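How to Move Your Clerura Save to a New PC Without Losing Your Farm

Feb 12, 2021

Clerura is a lovely game about growing turnips in a haunted valley, and it has the save system of a much older and angrier game. There is no cloud sync. There is no export button. There is a folder, and the folder is hiding from you.

I moved my own save in December, on the second try. The first try cost me a barn and 20 sheep, so read to the end before you touch anything.

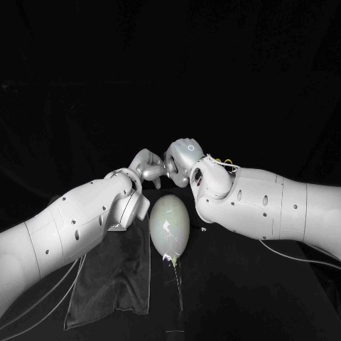 2 min read

First, open Clerura on the old machine and sleep until the next morning. The game only writes a full save when your farmer goes to bed. Quitting from the menu writes a small file that remembers your hat and very little else. Once the new day starts, quit to desktop and wait for the launcher to close too. It takes its time.

Now find the folder. Go to Documents, then Varndale, then Saves. Varndale is the name of the valley, and also the name the game had before somebody changed it, which is why searching your drive for "Clerura" brings up nothing but the shortcut. Inside you'll see one folder per farm, named with a long number. If you have several, sort by date modified and take the newest.

Copy the whole folder to a USB stick. Mine was almost 400 MB, most of it screenshots the game takes every morning for the scrapbook. You can delete the Scrapbook subfolder if space is tight. Leave the file called index alone, even though it's tiny and looks like junk. That was my barn.

On the new PC, install the game and start a throwaway farm. Play through the ferry ride, reach the first bed and sleep. This makes the Saves folder, which doesn't exist until then. Quit, paste your old folder in next to the new one, and start the game again.

Your farm should be on the load screen. If it shows up gray, the two machines are on different versions. Saves made before patch 340 won't open directly. Load the throwaway farm, go to Options, then Repair Saves, and pick the gray one. The bar will sit at zero for a while and then finish all at once.

A word on mods. The Mullier map pack keeps its data in its own folder, one level up from Saves, and you need to copy that as well – otherwise the eastern fields load as open water, with your crops somewhere under it. The Stojanović seasons mod stores everything inside the save, so just reinstall it before you load.

Keep the USB copy until you've slept through at least one night on the new machine and your animals are still there in the morning. Check the barn first.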